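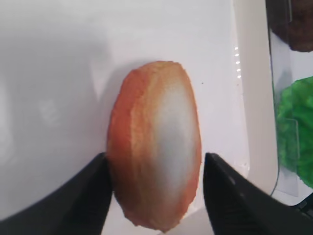

Gripping Food Pieces: Workshop Tips for the Wingate Robotics Club

Grip height
Close the fingers on the lower third of the piece and leave the rest standing clear above the tips. A tall slice held at mid-height hides most of its face from the wrist camera, and the sorting program then has little to work with.

Uneven surfaces
A rough, speckled rim and a smooth pale face do not hold the same way. Set the closing force on the smooth side first. Niilo Miettinen's settings sheet starts at 300 and goes up in small steps; do not exceed 700 on anything soft. The units are the servo driver's own and do not convert to newtons.

Lighting
White surfaces throw back glare. Move the lamp until the bright patches sit away from the pick area, then redo the colour calibration. Orange and green separate well against white. Pale grey does not, so train on the whole outline of a pale piece and ignore its centre.

Shadows
The detector will add a soft shadow to the object's width if the threshold is too low. Raise it until the outline closes on the rim. Specks on the tray are also picked up as objects - wipe between runs, or set the minimum area to 13 pixels.

Cables
Keep wiring behind the fingers and check it at full wrist rotation, both directions, before the first run.

Cleaning
Wipe the finger pads with a damp cloth and mild dish soap. Get into any ridges with an old toothbrush. No solvents on the Skoteck pads. Dry them fully before fitting.

Logging
Write down every failed grip with the force value and the height. Last term's log ran to 3,415 lines and the height column was blank in most of them. Completed sheets go to Seija Aaltonen by the end of September.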